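Packing Room Notes: Small Orders in Black Film
May 27, 2018

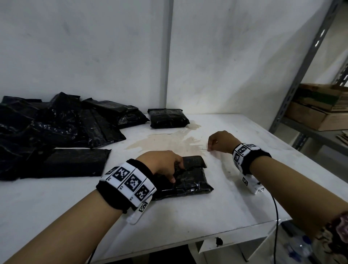
Sorting black-wrapped packages at the white-topped table.

From October, all small soft goods leaving the Parnden building will ship in opaque black film, replacing the clear bags used until now. The film is supplied by Gruber in two widths, 240 mm and 289 mm. Both run on the existing sealer with no change of jaw. Dwell time goes up one step on the dial for the wider roll.

Dark film makes the contents hard to identify by eye, so packages are now sorted by label only. Lay each one flat, label side up, and press the air toward the open corner before stacking. Trapped air is the main cause of sliding piles. A package that will not lie flat goes back to the sealing bench.

Smaller packages may be placed on larger ones while sorting. They must be separated again before they go into a tote, as the scanner at the Suko line reads one label at a time and skips anything underneath. Pirmin Rainer logged 35 missed reads in the trial period, and 30 of them came from doubled packages.

Labels: printing on the film itself shows faintly through the gloss and should not be used for sorting. It is the roll lot number. The order label is the white one applied after sealing. Tilt the package away from the ceiling lights if glare makes it difficult to read.

Table care: the white tops mark easily. Wipe liquid spills at once with the gray cloths, and use the Skivau cleaner on anything that has dried. No solvent, as it lifts the surface and the film then drags. Do not stack over a stain, even an old one. Residue transfers to the wrapping and the carrier will reject it.

Heaps should stay on the left half of the table, with the right half kept for handling. Left-handed packers may reverse this if the whole table agrees for the shift.

Film samples in both widths are at the sealing bench. Questions on sealer settings go to Noboru Fujimoto, extension 240.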